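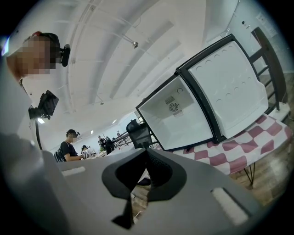 Hendedine reports result on hand-held gripper demonstrations for household appliance tasks

Hendedine has released results from a study of how demonstrations recorded with hand-held grippers can be used to train manipulation policies for household appliances. The method, named Cindell, requires no robot arm at the recording stage.

An operator carries a two-finger gripper fitted with a camera and wears a second device on the head. Cindell aligns the two streams and recovers the gripper trajectory relative to the appliance. Work on mini fridges covered upright and tilted cabinets, with the door open or closed at the start of each episode.

The training set comprises 1324 episodes, selected from 3000 recorded. Episodes were rejected where the trajectory could not be recovered or the fingers left the camera's field of view. A policy trained on 1000 of the selected episodes matched one trained on the full 1324 in door-closing trials. It performed less well on placing items inside the compartment.

"The rejection step accounts for most of the gain," said Ayana Gashaw, lead author of the study. "Adding unfiltered episodes lowered performance on both tasks. We had expected the policy to tolerate more trajectory error than it did."

Glossy white liners remain a source of tracking error, particularly at close range. Kasun Khan, who analysed the failed episodes, said the head-worn view reduced the error but did not remove it.

Two further appliance types will be added to the study. Recording is to begin in January under the same protocol.

The technical report and the episode selection code are available from Hendedine on request.

Media contact: Florencio Vallejo, Hendedine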